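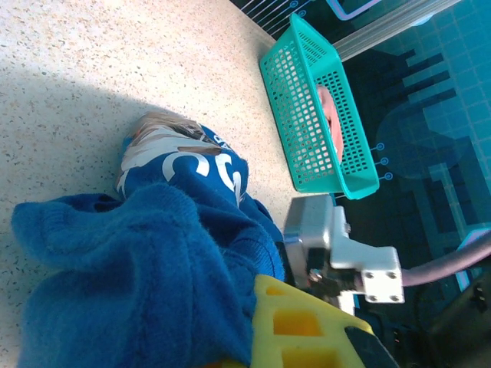

Chapter 4
Taking the Dental History

4.1 Why the history comes first

Before the mouth is opened, the patient should be heard. Students often want to go quickly to the mirror and the probe, and this is easy to understand, for the instruments are new to them and talking is not. But many mistakes in the dental office begin in the first minutes, when a question was not asked or an answer was not written down. In this chapter we study how a history is taken from an adult patient who visits a practice for the first time. Children are treated in Chapter 5, and emergency visits in Chapter 9.

The dental history has four parts: the chief complaint, the past dental treatment, the general health, and the daily habits. The order can be changed. A patient in pain will speak of the pain first, and the student should let him do so.

4.2 The chief complaint

The chief complaint is the reason for the visit, written in the patient's own words. If the patient says "it pulls on the left when I drink tea," then these are the words for the record, and "sensitivity to heat, lower left" may be added after them, in a separate line. The two lines should not be mixed. A second dentist who reads the record later must be able to see what was said and what was concluded.

After the first statement come the short questions. When did it start? Does it come by itself, or only with food, cold air or pressure? How long does it stay after the cause is removed? Does it wake the patient at night? Each question is asked alone, and the student waits for the answer. Two questions asked together usually receive one answer, and it is not always clear to which of them it belongs.

4.3 Past treatment

Patients remember extractions well and fillings badly. They seldom know which tooth had a root canal treatment, and they may call any fixed work "a crown." For this reason the past treatment is asked about by events: the last visit, the last X-ray, any visit that was stopped before the end, any bleeding that lasted longer than expected, any bad reaction to a local anesthetic.

The records of the teaching clinic in Drindeck are used through this book. In the review closed on 2 August 2008, the clinic had 2,685 adult records, and of these 1,602 contained a complete history by the rules of this chapter. In 1,092 of the complete histories the patient reported at least one earlier treatment that could not be dated, even to the year. The student should therefore not be surprised by an uncertain date, and should write "not known" in the space. An empty space can mean that the question was forgotten.

4.4 General health

Here a printed form is helpful, but it does not replace the conversation. The Brokberg form, which is given in Appendix B, fills 2 pages and is completed by the patient in the waiting room. The student then reads it together with the patient and asks again about every "yes." It is good to ask also about some of the "no" answers, especially those on medicines. Many people do not count as medicine a tablet that they have taken every morning for years, or drops, or something bought without a prescription.

The following must always be asked aloud, also when the form is complete: heart disease, high blood pressure, diabetes, bleeding problems, allergy, pregnancy, and medicines that thin the blood or act on the bone.

4.5 Daily habits

Questions on habits are easily heard as blame. Compare "Do you brush twice a day?" with "How do you usually clean your teeth?" The first one asks for a yes, and it will often get it. The second leaves room for a true answer. The same is valid for tobacco, alcohol and sweet drinks. The Dallov scale, explained in section 4.7, gives a simple way to note how often sugar is taken between meals.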